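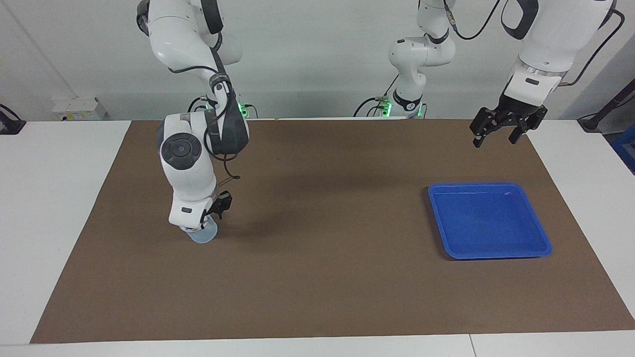
Blue Things on the Brown Mat

The frosted cup in pale blue and the bright blue tray, both on the large brown mat. The wall behind is white, and so is the table.

January 1, 2020

Welcome to my small gallery of table things. My name is Periklis Vasilakis and I like very much the objects that people use each day and do not look at. In December I decided to write about the blue ones. I am not a designer and I have no shop. I only try to look with attention and to put down in a few lines what I think of each thing.

If you are new on these pages, please know that I choose one color for each gallery. The last one was green and it was too long, my friends told me so. For blue I keep to a cup, a tray, and the mat that lies under them.

The cup

It is translucent, and the surface is frosted. I prefer this kind to a cup of clear material. A clear cup shows every mark of the fingers, and after one week I am tired of wiping it. With the frosted one you see that there is something inside, but not exactly what, and the light becomes soft when it goes through.

The rim is wide. For drinking I find a wide rim a little difficult, one must be careful with the last mouthful. For other uses it is very good. I have kept buttons in such cups, also olives, also the small screws of a lamp which I have never put together again.

The color is the palest blue that I would still call blue. My neighbor Edivaldo Falcão calls it gray. We have discussed this for longer than the subject deserves, and he came two times to look at it in the morning light. He still says gray.

The tray

This blue is a different matter, and even Edivaldo agrees on it. It is bright and it is the first thing you notice when you look at the table. The tray is rectangular, of plastic, and it lies flat. I mention it because I had before a tray from Pukia that did not lie flat. One corner stood up, and each time I put a glass there it made a small knock. I sold it for 8 and was glad.

I know people who find plastic trays ugly and want only wood or metal. I respect this. But a plastic tray can be washed in one minute, and you can drop it on the kitchen floor without waking the house. In my first apartment I had a metal one, very handsome, from Bullon, and everybody in the building knew when I was having breakfast.

The mat

A brown mat is not an exciting purchase. I looked at it for many days before I understood why I like it under blue. On the bare white table the pale cup is a little lost, the two are too near in tone. On the brown it has an outline again. The bright tray does not need this help, but it also looks warmer there.

It is a large mat and covers most of what you see of the table. I recommend to take a bigger size than you believe you need. With the small ones, which are made for one plate, there is always something standing half on and half off, and then it tips over.

For cleaning such mats I use a damp cloth and afterwards a dry one. Edivaldo shakes his from the window, and I have asked him to stop.

On putting the two blues together

Some readers wrote to me after the green gallery that one should never mix two tones of one color. I do not know where this rule comes from. Pale and bright can stay together well if they have some space between them and the background is calm. I would not add a third blue. I tried it at home with a dark bowl from Zalewska and the table looked like a page of paint samples.

If you want to add something, I would take white, or a plain wooden spoon.

What comes next

The next color will be yellow. I already have a jug in mind, and a sponge holder by Dratton that I bought for 12 and do not know yet if I love — it has a strange foot. If you own a yellow thing which you use every day, please write me two or three lines about it. It does not have to be beautiful. I answer all letters, but slowly, and in the second half of the month more slowly than in the first.

Back to the green gallery
Back to the list of colors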